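Fewer runs, more kinds of run

Jozef Maes
Jul 2, 2024

At Sindau we spent January collecting examples for a rack servicing task. By the end of the month we had more than 2,000 of them, all simulated, and the policy we trained on them was poor. I now think we would have done better with 600.

The trouble was that the 2,000 were nearly the same run. The operator started the arm from one pose, came in from one side, and reached the unit in one smooth motion. We threw out any run with a hesitation in it. A learner fed on that has no idea what to do when it arrives two centimeters low, and it will arrive low.
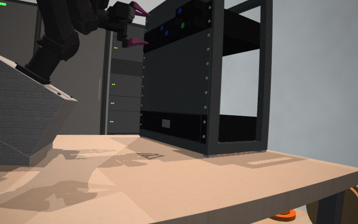 The simulated arm at the rack, gripper open and empty.

Milan Mertens, who runs collection at Triltar, disagrees with me. His view is that volume comes first and that variety can be added later by changing the lighting and the textures. I have tried that. New textures help the vision side, but they leave the motion as it was. If every demonstrated approach is clean, the recoveries are still missing.

What I would ask of any team is simple. Set aside 400 runs for bad starts. Let the operator miss, back off and try again, and keep the whole thing. Write down why a run was rejected, so that someone can argue with the decision later.

This makes the daily count look worse. A recovery takes longer to record than a clean reach, and managers like the count. I would still take the slower month.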